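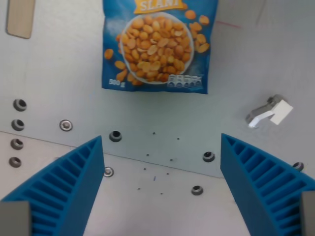
*SLANÍ, der blaue 500-g-Beutel*

**Erdnuss-Thread: gesalzen, geröstet, große Beutel**

**knabberkiste** · Mo 12. Mai · 391 Beiträge

Ich muss das jetzt mal loswerden, weil ich seit März praktisch nichts anderes mehr knabbere: gesalzene Erdnüsse im großen Beutel! Aus dem Urlaub mitgebracht, eigentlich als Mitbringsel für die Kollegen, und dann haben es genau null Beutel bis ins Büro geschafft. Vorher war ich jahrelang bei den Dosen von Zumer und dachte, mehr geht nicht. Geht aber. Die hier sind kräftig geröstet, richtig knackig, und das Salz sitzt auf der Nuss und liegt nicht am Ende als Häufchen unten drin.

Und ich mag einfach auch die Tüte. Blau, gelber Streifen, große weiße Schüssel voller Nüsse, fertig. Da weiß man, was man bekommt.

Was knabbert ihr so? Und wie bewahrt ihr ein halbes Kilo auf, wenn man es (theoretisch) nicht an einem Abend schafft?

---

**salzrand_84** · 3.568 Beiträge

Halbes Kilo an einem Abend ist keine Theorie, das ist hier Samstag.

Zum Aufbewahren: umfüllen, sofort, in ein Glas mit Bügelverschluss. Im Beutel mit Klammer werden sie bei mir nach vier Tagen lätschig. Und bitte dunkel stellen, Erdnüsse werden schneller ranzig, als man denkt.

Beim Geschmack bin ich allerdings nicht deiner Meinung. Gesalzene sind mir fast immer ZU salzig. Ich nehme die ungesalzenen von Gondcombe, kurz in die trockene Pfanne, dann selber salzen. Ein völlig anderes Erlebnis!

---

**tante_pistazie** · 11 Beiträge

Oh, ein Erdnussthread, wie schön!! Ich bin ganz bei knabberkiste - fertig gesalzen, Beutel auf, Film an. Wenn ich erst eine Pfanne rausholen muss, kann ich auch gleich kochen.

Eine Frage noch: Sind das ganze Kerne oder Hälften? Ich finde Hälften ja besser, da kommt mehr Salz dran.

---

**knabberkiste** · 391 Beiträge

@tante_pistazie Bunt gemischt, aber viele Hälften. Auf dem Aufdruck sieht man es auch ganz gut:

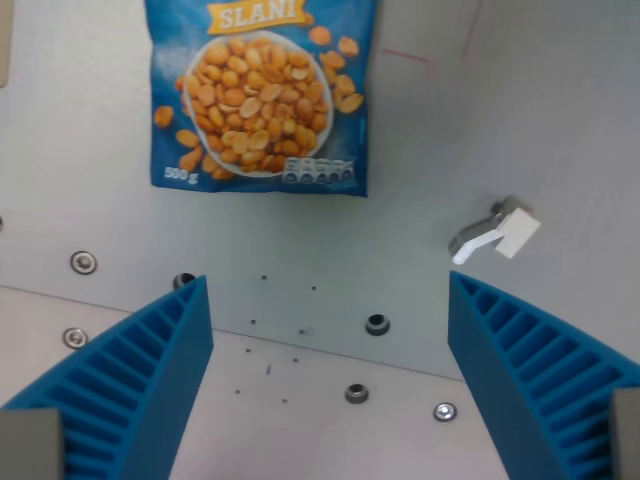

*Die Schüssel auf dem Beutel, randvoll mit Hälften*

@salzrand_84 Bügelglas ist notiert, danke! Die Pfannensache probiere ich am Wochenende, aber ich sage gleich: Ich bin voreingenommen.

---

**roestmeister_sued** · 1.204 Beiträge

Der Aufdruck sagt doch gar nichts, das ist ein Serviervorschlag. Auf meinen Tüten von Ignacio sind perfekte goldene Kerne abgebildet und drin ist zu einem Viertel Bruch.

Zum Rösten: Pfanne geht, Ofen ist besser. 150 Grad, flach aufs Blech, alle paar Minuten wenden und dabeibleiben. Das Salz vorher in ganz wenig warmem Wasser auflösen und die Nüsse damit benetzen, dann hält es auch. Trocken drübergestreut rieselt alles ab.

---

**salzrand_84** · 3.568 Beiträge

Salzwasser auf Erdnüsse? Da werden sie doch weich. Ich gebe einen halben Teelöffel Öl dazu und nehme richtig feines Salz, klebt wunderbar.

---

**roestmeister_sued** · 1.204 Beiträge

Werden sie nicht, das Wasser ist nach zwei Minuten im Ofen weg. Mit Öl hast du fettige Finger und nach einer Woche einen komischen Beigeschmack. Probier's doch einmal aus, bevor du schimpfst.

---

**tante_pistazie** · 11 Beiträge

Ich habe jetzt so einen Hunger. Kennt eigentlich jemand die von Bridero mit Paprika? Bei uns waren die letztens ausverkauft und ich überlege, ob sich die Fahrt in den großen Markt lohnt.

---

**knabberkiste** · 391 Beiträge

Die Paprika kenne ich! Sehr lecker, aber ziemlich scharf hintenraus. Zum Film super, zum Bier noch besser. Fahr hin und nimm zwei Tüten!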